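The Long Way to a Refill

On the second floor of the county health building in Drescombe, the pharmacy window opens at 8 a.m. By 7:30 there is usually a line. Most of the people in it are over 60, and most are waiting for the same few kinds of medicine: blood pressure tablets, insulin, thinners, inhalers.

Until last August many of them would have filled those prescriptions in Ustthorpe, 40 miles up the valley. Ustthorpe had one drugstore, Chung Pharmacy, which had been open under three owners. It closed when the last of them retired and could not find a buyer. The town has 1,144 residents, and the nearest place to fill a prescription is now Drescombe.

Radu Anghel was the staff pharmacist at Chung for its last nine years. He took a job at the county window the week after the store shut, and he still sees many of the same faces.

"They come less often, that's the difference," he said. "Someone who used to pick up every month now comes when a neighbor is driving. If the neighbor goes on the 10th and the pills run out on the 4th, that's six days."

Six days matters more for some drugs than for others. A person who misses a week of a cholesterol medicine is unlikely to notice. A person who misses a week of a blood thinner, or stops certain blood pressure drugs all at once, can end up in an emergency room. Anghel keeps a handwritten list of patients in the second group and calls them when a refill is overdue. He does it at lunch, from his own phone.

The county's first answer was mail order. Letters went out in the fall explaining how to sign up, and for people with steady prescriptions and a reliable mailbox it has worked well enough. It has been harder for others. Insulin has to stay cold, and packages left at a rural box can sit for hours in the afternoon sun or freeze overnight. Controlled medicines often need a signature from someone at home. New prescriptions, such as an antibiotic for a child's ear infection, can't wait for the mail at all.

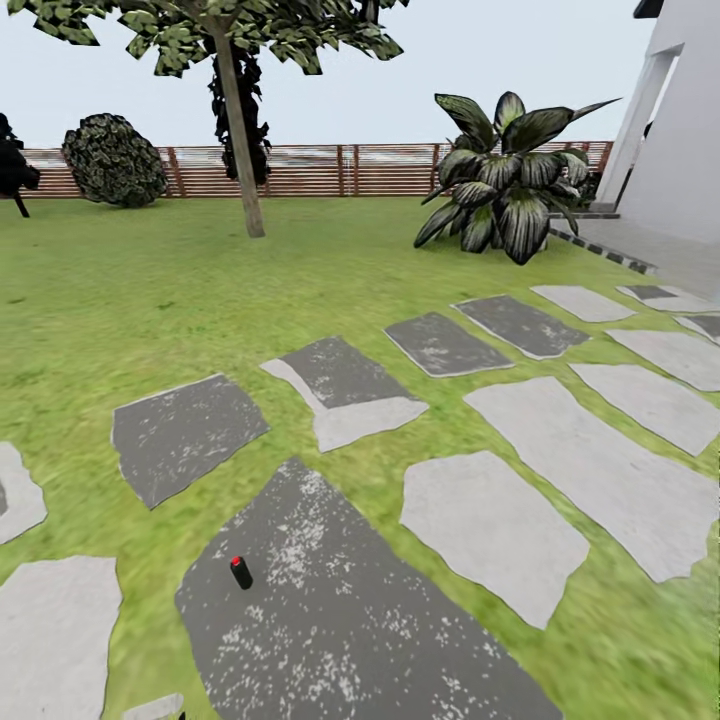 There is also the matter of questions. At Chung, customers asked about a cough syrup or a rash while they were paying for something else, and a fair amount of what Anghel did in a day was never written down anywhere. He checked whether a new pill would clash with an old one. He told people to call their doctor, and sometimes he called for them. The mail-order plan has a phone line staffed by pharmacists, but patients have to decide they have a question before they dial it.

The second answer is a program called Fernus, which began as a pilot in the late fall. A van leaves Drescombe on Tuesday mornings with filled prescriptions in locked bins and a small refrigerator for insulin and vaccines. It parks behind the Ustthorpe fire hall until mid-afternoon. A technician hands out the orders, and a pharmacist is available by video for anyone who wants to talk. State rules require that the offer be made with every new medicine.

Fernus has a budget of $4,000 a month, which covers fuel, insurance and the technician's hours but not a pharmacist on board. Anghel has asked for one. He rode along on two of the early trips, unpaid, and says people stayed to talk much longer when he was there in person.

On his second trip a man brought a grocery bag with everything in his medicine cabinet. Nearly half of the bottles had expired, and two held the same drug under different names. The man had been taking both.

"Over video I would have seen the one bottle he was asking about," Anghel said.

The pilot's funding runs through the end of June. Before then the county will look at how many prescriptions were picked up on time and how that compares with the months when Chung was open. The store's old records are stored in Drescombe, and pulling the numbers is slow work - they have to be matched by hand, and some patients have since moved or changed plans.

For now the van goes up once a week, unless the valley road is closed. It was closed last Tuesday for ice. The orders went up on Thursday instead, and Anghel spent Wednesday's lunch calling the people on his list.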